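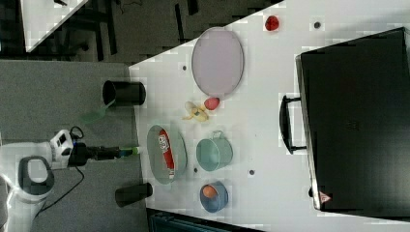

Plutberg Early Years Certificate
Unit 3: Play materials
Handout for Wednesday's session, March 4, 2020

Toy kitchens and play food: what are we paying for?

Please read before the session and bring a supplier catalogue if you have one at work. Last term's handout on blocks is still on the shelf if you missed it.

1. The claims

Open any nursery catalogue at the pretend food pages and you will find the same promises. Play food "teaches healthy eating". It "builds early maths". It "develops language". The Fladositz catalogue makes all three on one page, next to a basket of plastic vegetables. The Bindari leaflet goes further and tells us that 94 per cent of parents noticed better eating at home after buying the set. It doesn't say how many parents were asked, who asked them, or what "better" meant. Presumably they were the parents who sent the card back.

I am not against play food. I have bought a lot of it. But I would like you to be able to read a page like that and pick out what a toy can do from what somebody hopes it will do.

2. What children do with it

Watch a group of three-year-olds at a home corner for a morning. You will mostly see carrying. Things go into pots, out of pots, into a bag, under a cushion. You'll see a good deal of stirring with nothing in the pan, and serving to any adult who sits down. Cooking in an order that makes sense (get the food, prepare it, heat it, dish it up) comes later and comes patchily.

Filling and emptying is worth having for its own sake. Children are working out what fits where, and whether a long thing will go into a round thing if pushed. A banana in a saucepan is a fair test of that. None of it depends on the food being realistic, and a fir cone will do the same job. The pot matters more than what goes in it, and yet the catalogues give two pages to food and a corner to pots.

3. Containers

If you have a small budget, spend it here. A useful table of kitchen things has a mix of shapes and depths:

a deep pot with a handle
a bowl small enough for one piece of fruit
a flat plate
an oval tray or something with holes in it
a cup or two

Note the differences between them. A plate lets everything roll off, a bowl holds one orange snugly, and a colander raises the matter of what it is for. Plenty of children who have never seen one used will wear it. Let them, then bring some water out on another day.

Second-hand pans from a charity shop are usually better than toy ones. They have a proper weight and they make a noise. Check rims and rivets for sharp edges, and leave out anything with a loose handle.

4. The food itself

Fruit is overdone. Most sets are heavy on strawberries, bananas and apples, which are easy to mould and look cheerful in a photograph. Many children's real cupboards hold rice, tins, bread, a packet of something and a bottle of sauce. A ketchup bottle will get more talk out of some four-year-olds than any amount of fruit, and I would sooner have it on the table than a plastic aubergine that no child can name.

As for "healthy eating", handling a plastic strawberry isn't eating one. I know of no good reason to expect the first to lead to the second. If you want children to try fruit, put fruit out at snack time, cut it up with them and sit down and eat some yourself.

Peeling and slicing toys are a different case. A banana with a peel that opens gives small fingers something to do, and the Wike version held together with hook-and-loop tape does get used. It also collects fluff, and the tape gives up long before the plastic does. Ask the supplier whether the tape can be replaced. The usual reply is a new catalogue.

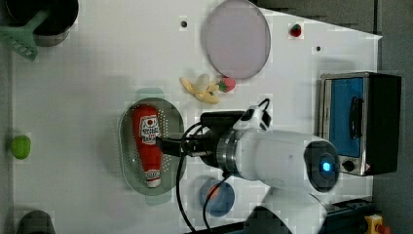

How many pieces should go out at once?

Fewer than the box contains. Try about a dozen between four children, with more containers than foods, and add to them only when the play starts to flag.

The big sets are the worst offenders. One Fladositz "classroom market" comes with 329 pieces, a fair number of which are single peas. Tip that on a table and the session becomes a clearing-up session. A clear surface with space between the things gives a child room to set something down and come back to it. Use a low table they can reach across, pale if you have the choice, as small things show up well on it.

5. Colour sorting

Matching food to the bowl of the same colour is often sold as maths. It may be, once. After that it tends to be the adult's game. If a child puts an orange in a blue bowl, leave it there. Sorting by what goes together at a meal is harder and far more interesting, and you'll have to listen to the reasons.

6. Safety and washing

Any piece that fits inside a choke tester stays away from under-threes, whatever it says on the box. Wash plastic in warm soapy water and dry it properly, especially hollow fruit with a seam. Squeeze one over the sink before you trust it. Wooden food should be wiped and never soaked.

Things get chewed. Keep a tub for chewed items and wash them the same day.

7. Task

Choose one kitchen item at your setting. Watch it for 2 sessions and write down every use a child makes of it, in plain words. Write "put lid on, took lid off", and leave "explored" and "engaged" out of it. Then find the same item, or the nearest you can, in a catalogue and copy out what it is supposed to teach. Put the two lists side by side.

One page is enough. If the catalogue is right, say so, and show me which line of your notes supports it.

Settings that close early in December should do the second watch before the decorations go up, or the kitchen will be full of tinsel.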